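Truditz Assembly Services
Vacancies and Opportunities

Cell Operator (Assembly), Lornus site
Reference: 1356
Posts available: 4
Contract: Permanent, subject to a probationary period
Reports to: Production Manager, Assembly
Closing date: 2018-09-27

Background to the post

Truditz Assembly Services builds and repairs small control units for heating and ventilation equipment. Work at the Lornus site has until now been carried out by hand at individual benches. From March the company will move the first part of this work, the fitting of components to the base board, to robotic arms under a programme known internally as Cleno. Wiring, final inspection and all repair work will remain with bench staff.

The change has been discussed with employees and their representatives over the past year. No permanent post at Lornus will be lost as a result of the programme. Some duties will, however, be different, and a number of existing assemblers have asked to move to the repair section. The posts advertised here are new and are open to internal and external applicants on equal terms.

The role

The Cell Operator is responsible for the safe and orderly running of one assembly cell during the shift. The operator prepares the work, starts and stops the arm, checks finished boards against the drawing and deals with faults that can be cleared without an engineer. The post does not require programming. Changes to the arm's movements are made by the engineering team, who are expected to consult operators before altering a task that is already in use.

Main duties

Setting out boards and parts at the start of each run and confirming that the correct task has been selected.
Watching the first boards of a run and stopping the cell if a part is gripped or placed badly.
Completing by hand any board that the arm has not been able to finish.
Recording stoppages in the shift log, with a plain account of what was seen.
Taking part in trials of new tasks, both in simulation and on the shop floor.
Handing over to the next operator in person at the end of the shift.

Operators will be asked to rotate between the cell and the repair benches. The purpose of rotation is to keep hand skills in regular use and to avoid long periods spent only in supervision. Rotation is part of the contract and is not optional.

About the person

Applicants should have experience of assembly, repair or similar detailed work. Experience with robots is welcome but carries no additional weight at shortlisting. We are looking for people who can follow a drawing, write a clear note and say promptly when something is wrong. Good close vision, with glasses or lenses if worn, is necessary. Shift work is a condition of the post.

Training

Training lasts 12 weeks and is paid at the full rate. The opening period is taught in simulation, where trainees learn how each task is laid out and how to recognise a poor approach to the part. Trainees then work beside an experienced assembler before taking charge of a cell. The course has been prepared with the training firm Kratochvíl and is assessed by practical work only.

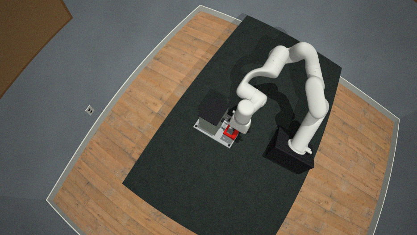
Simulated view of an arm at work over a component board.

Pay and conditions

The post is graded at the same level as Senior Assembler. Existing assemblers who are appointed will keep their length of service and their leave. Any appointee who finds the work unsuitable may return to a bench post at their former grade within 12 months, without a further interview. External appointees will be offered the same choice where a bench post is free.

Output figures from the cells will be used for planning and maintenance. They will not be used to set individual targets or in any disciplinary matter.

How to apply

Application forms may be collected from reception at Lornus or requested by post. Please quote the reference number and include a short account of a fault or problem you have dealt with at work. Shortlisted applicants will be invited to a practical exercise, followed by an interview of about 4 short questions with the Production Manager and an elected staff representative.

Informal enquiries, including requests to visit the training room before applying, should be addressed to Janka Bednárik, Production Manager, Assembly. Applicants who need adjustments for the exercise or the interview are asked to mention this on the form.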